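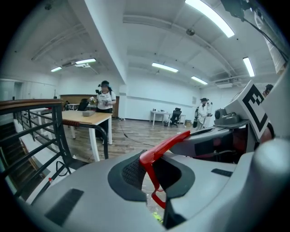

Hala Lamrani wants it put down first that the handrail moved before the table was ever stood next to it, and that anyone blaming the table should go and lean on the rail with the table pulled clear. Noted. I did it her way this morning and she is right.

Stair guard and table, upper room, Lendero building
Notebook entry, Apr 16, 2018

Purpose: find where the movement in the stair railing comes from, decide whether it needs the fabricator, and fix a position for the table that leaves the walkway clear.

Guard as found. Black metal balusters and posts, wooden handrail screwed up from underneath through a flat bar. The finish on the timber is the Caritz oil we put on in February. It has held up on the straight section. At the curve towards the head of the stairs it is dull on the inside face, where hands go round. No raised grain. I would leave it until winter and do the whole length in one go so the colour matches.

Height of handrail above finished floor, straight section: 1000 mm. Checked at both ends with the steel rule and a block. No difference I could read.

Movement test. Spring balance hooked over the handrail at mid-span, pulled towards the room at right angles to the rail, dial gauge on a stand at the same height. Same pull each time, held until the needle settled, then released.

First pull, table against the railing: gauge reads 7 mm.
Second pull, table moved away: 7 mm again.
Returned to zero after release both times.

So the table contributes nothing in either direction. It was not propping the rail and it was not pushing it. I had expected it to be doing a bit of one or the other.

The wrapped post, the one with the orange-brown section near the table, I used as the datum for everything along the run. Easy to find again and easy to describe to someone over the phone.

Moved the gauge down to the base of that post. Almost no reading there. Moved it to the next post towards the stairs and the needle swung as soon as I touched the rail. Took the cover ring up. One of the fixings in the base plate turns by hand. The other is tight. The plate itself is flat and sits flat, so I don't think the floor has dropped. Could not see any crack at the weld, with the torch or with the mirror. The diagonal bars are sound and do not rattle.

Did not tighten it. If the fixing has pulled out of whatever it went into, winding it down will only hide the problem until the next person leans there. Want to see the hole first. Ekow Quartey has the borescope and is bringing it back.

Clear opening between balusters: not done properly. I took one reading with the calipers and the jaws were not square to the bar, so it is crossed out. Needs repeating.

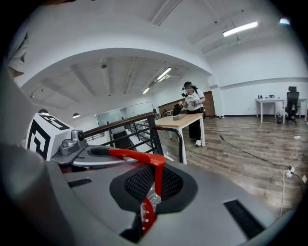
Next, the table. Light tan top, white metal legs. It rocks on the diagonal. I swapped the feet round between legs and the rock stayed in the same place in the room, which puts the fault in the floor. The straightedge agrees: there is a shallow dip across the planks parallel to the railing. Slid the table along until it stopped rocking. Distance from the railing datum to the far wall, at table height, is 2480 mm. Put a strip of low-tack tape on the planks at two of the legs so it can go back to the same spot after the floor is mopped.

The feet are Vudia screw-in levellers, the small size. They have enough thread left to take up the dip if somebody insists on having the table back where it was. Locknuts are dry and a bit stiff. A drop of oil, then wipe it, or it ends up on the floor.

Small grey box stays on the table for now. It was there when I set the levels, and its weight makes no difference to the rock.

Walkway. Coming up the stairs you turn at the curve and the first thing in reach is the table corner. With the table on its new marks, Hala and I can pass each other there without turning sideways. She carried a sheet of plasterboard up and round to try it, and it cleared on the first go with the leading edge kept low. With the table on its old marks the same sheet touched the handrail.

Stair treads. Dark, so scuffs on the nosings show up pale. Cosmetic. I ran a fingernail along each nosing and found nothing lifting. The top one sits a touch proud of the planks and the joint has been filled at some stage with something that has shrunk. Scraped out a crumb of it: hard, pale, doesn't soften with heat gun on low. Not the filler we keep. Leave it for whoever does the base plate.

Called Wilczyńska about the post fixing. They made the original guard and still have the drawing, job 154. The drawing shows the posts fixed into a timber trimmer under the planks, with packers. It does not say what the packers are. If they are softwood they may have crushed, and that would fit one loose fixing with a flat plate above it. They will send someone if we give them a photo of the hole. They asked us to keep the load off that stretch of rail in the meantime. I have put a tag on it.

Mistakes. Zeroed the dial gauge before the stand had settled on the planks and lost one set of readings. Stand now goes on the steel plate. Also wrote "left" and "right" in my rough notes without saying which way I was facing. Everything above is given from the datum post, or towards the stairs, or towards the wall.

To do
- Borescope down the loose fixing, photo to Wilczyńska
- Repeat the baluster opening, calipers square
- Oil and wipe the locknuts
- Ask who filled the top nosing
- Repeat the pull test after repair, same pull, same gauge position

Comments (4)

Ekow Quartey
Borescope is in the metal cupboard, bottom shelf. The tip light is weak, so bring a torch and shine it in from the side. If the packers are what I think they are, you'll see it straight away, they go furry.

Hala Lamrani
Could you add the direction of the pull to the tag on the rail? I know it's in here but the person doing the repeat will read the tag.

reply
Done. Arrow on the back as well.

Ekow Quartey
The nosing filler was there when we got the keys. I remember catching a boot on it. I would rout it out and fit a strip, the gap will only open again next dry spell.

Recent entries
Caritz oil on handrail, second coat and drying times
Vudia levellers: thread sizes and where the spares are
Straightedge check, lower floor, Lendero
Dial gauge stand, new base plate
Replacing the door closer at the foot of the stairs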